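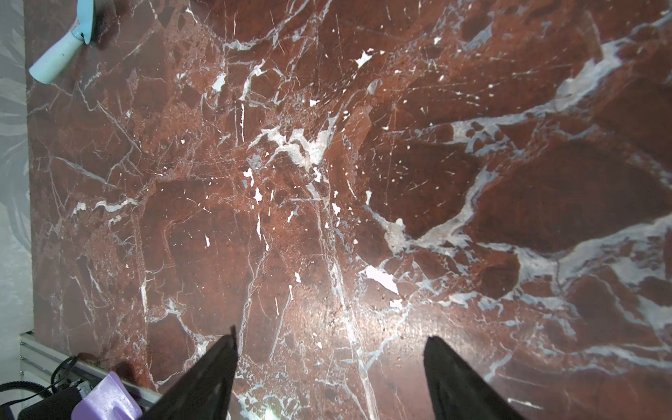 Who stops the cell if something jams?
Whoever is nearest. The stop button needs no permission, and the log can be filled in afterwards.

Sorting cell check, Tilley site
Completed by: Ebenezer Dogbe
Shift: start of earlies, June

1. Arm bases and front rail
Bolts checked by hand on both arms. Pass.
Comment: the purple scoop was lying over the rail by the left base. Hand tools go back on the rack at handover – this is the second month I have written it.

2. Floor and bin
Bin liner held by the yellow rim. Two bottles in the bin, the rest still on the floor with a loose blue cap. Pass.
Comment: caps still get picked out by hand. Stop both arms first.

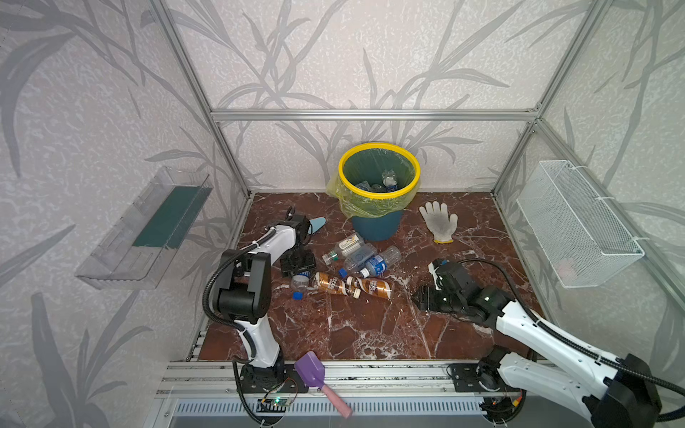 3. Gloves and manual work
Pass with comment. Since Covar fitted the cell, three of us have moved from picking to checking and clearing. Less bending, more standing. Staff have asked for a mat and a stool.

4. Training
Not complete. Luo has done the restart course, Bodine has not. No lone restarts on lates until both are signed off.

5. Walkway
Marked width 800 mm, clear at time of check. Pass.

Open actions: 13 carried over, 2 new (mat, restart course).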